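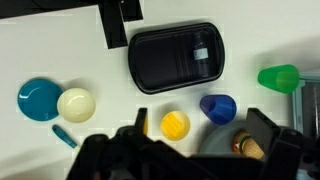

Visit to the Girnurden lab, 01/09/2019

We got to Girnurden a little after nine and signed in at the side door, as the front one was iced over. The lab has the back half of a former print shop. The front half belongs to Diekmann, the company that builds the arms and pays for part of the work. Our group had asked to see the manipulation project, which goes by the name Firnosix, and that took up the whole morning.

The question they are working on is simple to state. A robot has to pick up one thing from a table with many things on it. Most systems look at the table once from a fixed camera overhead, choose a grasp, and go. Firnosix also looks from the wrist on the way down and changes its mind if the second view disagrees with the first. They wanted to know how much that second look is worth, and on which objects.

The test objects are toy kitchen things: plastic plates, bowls, cups in several colors, a spoon, a burger in a bun. There is also a small clear bottle with a pale label, and it gives them more trouble than the rest. On the white table it is manageable. Laid in the black tray it is hard to make out even for a person looking at the wrist view, and the overhead system by itself tends to go for the tray rim.

Cups were the other topic. A cup standing up can be taken by the rim with one finger inside. A cup on its side needs the fingers across the body, and the wrist has to turn to match the way it lies. The first version of the software treated both the same and pushed the lying cups along the table. The current one sorts out the pose first and then picks the angle.

The trials are run in blocks. Someone lays out the table from a printed card, the arm gets the name of one object, and it has a single attempt. The result goes down as a pick, a drop, or a miss. After that the table is reset from the next card. For the main comparison they ran 500 trials with the wrist view switched on and 500 with it off, using the same cards in the same order. With it on, the arm made 866 corrections on the way down, since it may correct more than once per attempt. Many of those were too small to matter. The ones that did matter were mostly on the lying cups and the bottle. Plates hardly changed, and with the spoon the second look was sometimes worse, as the fingers hide part of it in the last stretch.

That last point got the most discussion. The gripper takes up a good share of the wrist view, and anything under it is partly hidden. They tried painting out the fingers in software, and they tried ignoring the bottom of the picture altogether. Ignoring it worked better and was less trouble. They would like slimmer fingers, and Diekmann has a set on order.

We watched a block of 30 trials from behind a line taped on the floor. It is slow to watch. The arm, which everyone there calls Biter after an early version that closed too hard, pauses before each descent and again partway down. The second pause is the wrist view being processed, and they expect to shorten it. We saw the bottle missed twice and then picked from nearly the same place, with no clear explanation given for the difference.

The failure log was passed around at the end. It had 103 entries for the main comparison, each with a short note. A lot of the notes just say "rim" or "slid." One page had been redone after the cards got out of order, and the new numbers were written next to the old ones.

Some practical notes for anyone going later in January. Parking is on the street only. The room is kept cool, so keep your coat. Questions are fine between trials but they ask for quiet while the arm is moving. The write-up is still a draft and we were not given a copy, but they said visitors can leave an address and have it sent. The sheet for that is on the shelf by the side door, under the visitor badges.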